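Geltgate spray trial leaves hobby painters unconvinced

A paint kit that promises clean results on a bare kitchen table has gone on trial at the Drolia craft center, and the first people to look it over aren't sure they need it.

The Geltgate tabletop kit amounts to a shallow white tray, sheets of plain paper and an aerosol can. The idea is that small parts get sprayed in the tray while the paper catches whatever misses. Geltgate says the setup does away with the spray booth for most home jobs. It wants 70 local crafters to sign up by the end of May.

Satish Bangera, who has taught model painting at the center for 13 years, wanted to know what happens to the overspray that lands past the paper.

"It's a tray and a sheet of paper," he said on Wednesday. "I have both of those at home. A low rim won't stop a mist, and I'd like to see the table after a month of this."

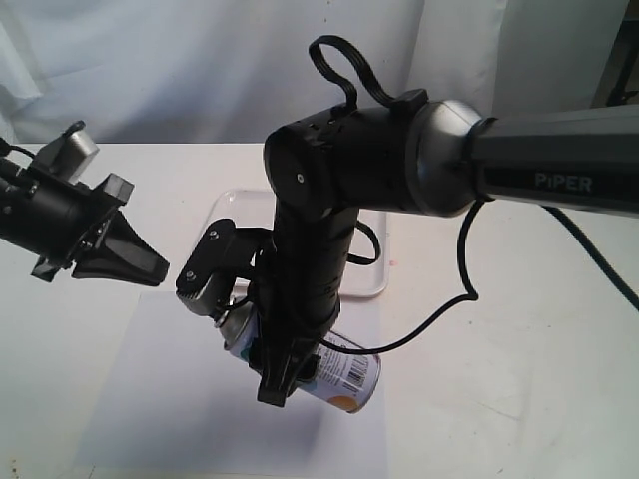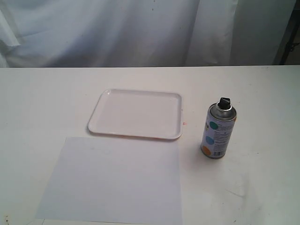 The spray can on the white tabletop at the Drolia craft center.

Revathi Kotian, speaking for Geltgate, said the tray is meant for pieces small enough to hold in one hand and that buyers should cover more of the table if they work on anything larger. Asked why the paper supplied isn't bigger to begin with, she said the size was "still being discussed."

The company also says a can will cover 100 small parts. It did not say how small, or how many coats that assumes. Bangera said he would be surprised to get half that out of any can he has used, and he asked for the test notes. They had not reached him by the time the center closed.

Fumes are another sore point. Bhavana Kulkarni, who runs the center's evening sessions, said spraying will be allowed only with the windows open and no other class in the room. Geltgate's sign-up sheet mentions good airflow once, near the end, and leaves the rest to the buyer.

Kulkarni said she agreed to the trial after members asked for something cheaper than a booth. Geltgate has not announced a price. Kotian said the company plans a first run of 1,000 kits and will set the cost once the crafters have sent in their comments.

Sign-up sheets are at the front desk. Bangera has not put his name down.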